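Inercombe has recorded endurance rides since 2684 was our highest bib number. We hold vet-gate sheets and timings for 957 horses.
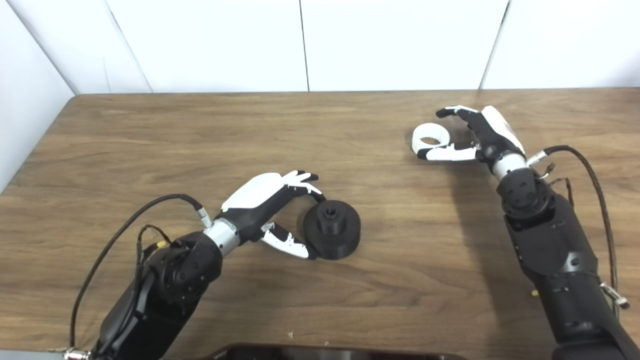
Heart rates are entered per loop – never averaged.

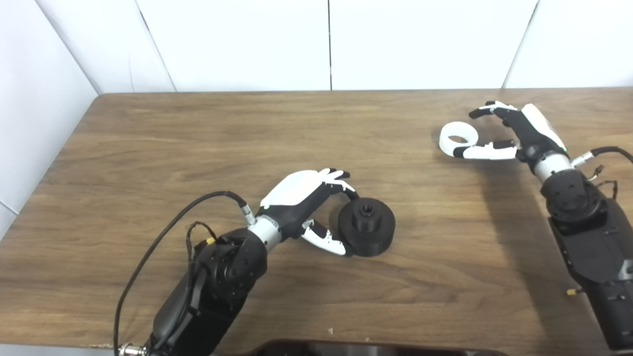 Sheets are checked twice before release. Queries are settled in person. Corrections appear in July. 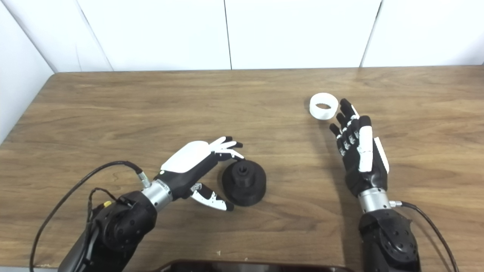 Masaru Sugawara wrote that our Virano loop times were the first he could reconcile with his own. The Cunha ride follows, 11 entries to date.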